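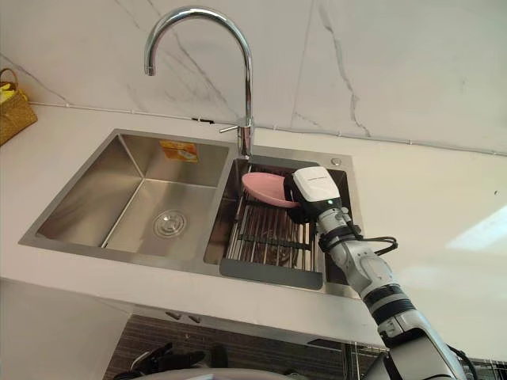
Report on the Open Day at the Figueroa Laboratory, Taltville
Service Robotics module, second year
Leire Ibarra, Sandro D'Amico, Chaiwat Thammasiri

1. Purpose of the visit

The module requires each group to attend one external demonstration and to report on it. Our group attended the July open day at the Figueroa laboratory in Taltville, on a Tuesday. The laboratory works on robot arms for household tasks and opens its test kitchen to students and the public once a year.

We set ourselves three questions before the visit. How is a dish-handling task divided into steps? How much of the work is done by the machine and how much by the operator? What limits the speed of the task? A fourth question, on cost, was dropped because the laboratory does not publish prices for its equipment.

2. Arrangements on the day

Visitors were admitted in groups of six and each group was given 25 minutes in the test kitchen. Our slot was at 10.40. The session was led by Etelka Bárány, who is responsible for the manipulation work. The arm was operated by Araceli Carretero. A second demonstration, on opening drawers, took place in the next room. We saw only the end of it and do not report on it.

Before entering we were shown the position of the emergency stop and asked to remain behind a line on the floor whenever the arm was powered. Questions were allowed at any time except while the gripper was closing.

3. The work area

The test kitchen is fitted out as a domestic kitchen. The task takes place at a stainless steel sink with two basins set into a white countertop. The tap stands at the back, between the basins, and has a high curved spout. The right-hand basin is the narrower one. A roll-up drying rack made of parallel metal rods is laid across it, with a dark grey tray at the front.

Ms Bárány said that the sink had been chosen as a difficult location. Steel reflects light, and reflections can be mistaken for edges by a vision system. The basin walls restrict the directions from which the arm can approach. The tap is an obstacle which the arm must either go round or keep well clear of. At the time of our visit there was also a bright patch of daylight on the countertop to the right of the sink. We asked whether the blind should have been lowered. The answer was that the laboratory leaves it up on purpose, as the arm is expected to cope with ordinary light.

4. Equipment

The arm is white and light grey, with black rings at the joints. It reaches over the sink from the right. The gripper is white and black and carries a small green indicator light on the front of its housing. The cable at the wrist is run outside the arm and forms a loop. We were told that the slack in this loop is needed for wrist rotation, and that the laboratory intends to replace it with a shorter run, as it has caught on the tap during earlier trials.

The control software is called Polent and was written in the laboratory. It stores each task as a list of steps. Every step has a start condition, an end condition and a time limit. If the time limit is reached before the end condition is met, the arm stops and waits for the operator. Polent does not attempt to recover by itself. Ms Bárány described this as a deliberate decision for work near visitors and said that a separate version with automatic recovery is used when the room is closed.

5. The demonstration task

The object was a shallow pink dish, oval in outline. It had been placed at the back left of the right-hand basin, tilted upward and resting partly on the rack. The task was to take hold of the dish, lift it clear of the basin and set it down on the countertop.

The steps as listed in Polent were:

Locate the dish
Move to a point above the right-hand basin
Rotate the wrist to match the tilt of the dish
Lower the gripper until contact
Close the gripper
Lift vertically
Move to the countertop
Lower and release

The fourth step is of most interest. The arm does not stop at a calculated height. It lowers slowly until the force at the wrist rises above a set threshold, and this is taken as contact. The method tolerates small errors in the estimated position of the dish. Its weakness is that any contact is accepted. A gripper touching a rod of the rack would produce a similar signal to one touching the dish, and the software would go on to the next step. We asked how the two cases are told apart. At present they are separated only by height: contact below a certain level is treated as a fault.

6. Observations

The task was run twice for our group. In the first run the gripper was pressed against the dish and then stopped, and the time limit for the fifth step expired. Ms Carretero examined the force reading, moved the gripper a short distance with the hand controller and restarted the step. The dish was then lifted and placed on the countertop.

In the second run, with the dish returned by hand to nearly the same position, all steps were completed without intervention.

Our explanation for the stop in the first run is as follows. A tilted dish which rests partly on a rack is not fixed. Pressing on it can change its angle slightly, after which the fingers are no longer aligned with the rim. The gripper then closes at an angle and the expected force is not reached. Ms Bárány agreed that this was likely but said the log would have to be examined before anything definite could be stated. We did not have access to the log.

Lowering to contact was by far the slowest part of both runs. Mr D'Amico asked whether it could be made faster. It can, but the force threshold has to be raised at the same time to avoid false readings from the motion of the arm, and a higher threshold means that the dish is pushed harder before the arm stops. The laboratory prefers the slower setting.

We had intended to time each step separately. This was not achieved, as the screen showing the step names was partly hidden from where we stood. Only the order of the steps is therefore given in this report. A group repeating the visit should ask for a place on the left of the line.

7. Role of the operator

We had assumed that the operator would be present for safety only. The operator also prepares the task, confirms the located position of the dish on the screen before the arm moves, and makes the correction if a step fails. Ms Carretero explained that the confirmation is required once per run. She judges the position from the camera view and rejects it if the marked outline does not follow the rim of the dish. Reflections in the steel are the most frequent reason for rejection.

The hand controller moves the gripper in small fixed increments. It is not possible to drive the arm freely during a demonstration. Ms Ibarra was allowed to try the controller with the arm raised above the countertop and found that the direction of movement was relative to the gripper and not to the room, which took some getting used to when the wrist was rotated.

8. Comparison with our own project

Our project for the module is a table-top arm, named Rurkutlow, which sorts plastic cups. It moves to a calculated height and closes. It has no force sensing at the wrist. Failures occur when a cup is taller or shorter than expected, and the arm then either closes above the cup or pushes it over.

A wrist sensor of the laboratory's type is outside our budget. Mr Thammasiri has proposed estimating contact from motor current on the shoulder joint. The signal will be noisy, and it is not yet known whether a light cup gives a change large enough to detect. A short trial is planned with a heavier object first.

The step list with time limits can be copied without new hardware. Our program at present runs as a single sequence, and a failure near the beginning is not noticed until the end. Dividing it into steps, each with its own end condition, is estimated at two weeks of work for one person. Ms Ibarra will do this.

We do not intend to copy the operator confirmation. The cups are matt and the table is plain, so reflections are not a problem for us.

9. Points left open

The laboratory could not say how the method performs with dishes of different weights, as trials have so far used light ones. The question of wet dishes was raised by another visitor. Both runs we saw were dry runs with the tap off, and no results with water were available. Ms Bárány offered to send the written procedure for the contact step. It had not arrived when this report was submitted and will be added as an appendix if received before the oral presentation.

Division of work: sections 1 to 4, Ibarra; sections 5 and 6, D'Amico; sections 7 to 9, Thammasiri. The text was checked by all members of the group.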